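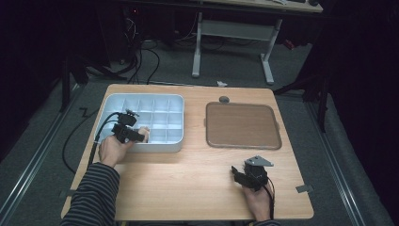 Kincaid Shared Workshop
Build Your Own Hand Grippers: Session 4 Notes
Instructor: Olga Tejada

Please read these before you come in. I know what happened with the Session 3 notes, and so does the band saw.

Where we are

By now each pair should have two working grippers, a left and a right, cabled back to the logging box. "Working" means the jaws open when you open them and close when you close them. If yours do one of those, you have half a gripper and should come early.

For those who joined in April: we are building the Lorine, a hand-held gripper you hold and squeeze. It has no arm. A person supplies the arm, at considerable savings. You do a job with one in each hand, the box records the jaw opening and the movement, and later in the course we feed those recordings to the Fomia, the bench arm that currently lives under a sheet and knows nothing.

The sorting job

Our first real task is moving small parts between a compartment tray and a flat tray. It is dull and I chose it for that. Dull jobs show up bad hardware very quickly. A loose jaw that got through a whole evening of waving around and looking impressive will embarrass you on its second small part.

Layout for each table:

Compartment tray on the left, flat tray on the right, both square to the table edge. The compartment tray we use has fifteen cells, three rows of five. Log them by row and then column, starting from the far left. Last term a pair numbered theirs from the near right and we spent an evening believing their gripper was haunted.

Cables go off the table and down to the floor, with enough slack that you can reach the farthest cell without the gripper pulling back. Left gripper, left side. Please do not run a cable across the flat tray. Coil the extra on the floor, away from your feet and away from the feet of the table behind you.

The hand that isn't moving a part still holds its gripper, parked on the tabletop with the jaws pointing in. Putting it down to scratch your nose counts as movement, and the box will faithfully record your nose.

Jaw setup

Before the first run, do the jaw check from Session 2:

1. Power off. Close the jaws by hand. The tips should meet along their full length. If you see light at the front and not at the back, the linkage is on one tooth too far. Take it off and move it one tooth. Do not file the tips. I have a drawer of filed tips.

2. Power on. Open fully and read the number on the box. It should settle at 70. Anything a little under that is a stiff linkage. Anything over it is a sensor you mounted with enthusiasm.

3. Close on one part and hold. Turn your wrist over and back. If the part swings, the pads are on crooked or they have glue on the gripping face. You know which.

4. Check whatever is mounted on top of the gripper. Wiggle it. If it wiggles, tighten it. If it still wiggles, you have used the short screws, and the long ones are in the jar marked SHORT, for reasons that predate me.

Running a recording

Start with the flat tray empty and parts in the cells. Call out "start," press the pedal, and move one part at a time. Pick from above, lift clear of the cell wall before you travel, and set the part down. Dropping it from a height is faster and makes a satisfying noise, and the arm will learn to do exactly that, forever.

If you fumble, keep going. Fumbles with recoveries are useful data. Fumbles followed by a long silence and a swear word are less useful, though the box doesn't have a microphone and we can all be grateful.

Each pair does a full tray, then swaps operators. Change the operator name in the Huvadano software when you swap. The software will not remind you. It will cheerfully file your work under whoever used it last, and as of this morning that person has 719 recordings, including several from when she was on vacation.

Common faults

Jaw number jumps around while the hand is still: the plug is halfway out at the box. Push it in. Nearly every fault anyone has brought me this term has been the plug.

Gripper feels heavy on one side: the cable is pulling. Give it slack, then clip it to your sleeve if your sleeve will take a clip.

Part catches on the cell wall coming out: you are gripping too low. Take it nearer the top and come straight up.

Part won't let go: old tape residue on the pads. Clean with alcohol and a rag. Let them dry before you close them, or you will be back with a new problem.

Both grippers show the same number: you have plugged the left one in twice. I don't know how either, but it has been done.

Table rules

The long metal rails on the floor are staying for now. Step over them. They are for the Fomia, when it gets its carriage, and until then they are for your shins.

Put the trays back with the lids on. Parts found on the carpet go in the coffee can. Parts found in the vacuum are yours to explain.

For next time

Bring one clean recording of a full tray per operator, plus one you consider bad, with a sentence on what went wrong. "Everything" is not a sentence. Look at the jaw trace before you come and mark where each grip begins. We will compare marks across pairs, and there will be disagreement about what "closed" means. Read the two pages on thresholds in the binder by the door so that the argument is at least a short one.

The binder stays by the door.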